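Waaka cell software check – April, filled in by Oanh Đặng

1. Planner loads the April config: OK. I had to restart it once, my fault, wrong branch!
2. Wrist camera streams: OK, no dropped frames in 3000.
3. Grasp confidence cutoff at 82: OK. Hòa wants it higher – let's talk.
4. Log timestamps match: FAIL by 11 ms. Nhung has the patch.
5. Stop command from the console: OK, both arms.

Blue fingers on the gripper in all four views. 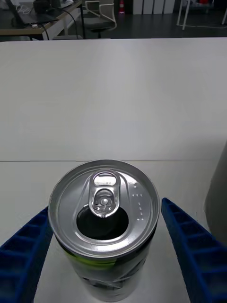
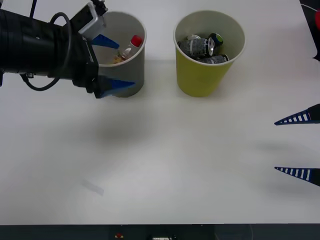
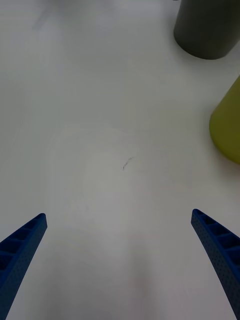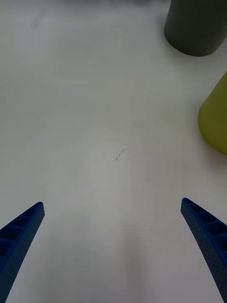 Page 3 of 4

Rerun item 4 after the patch, please, and initial it.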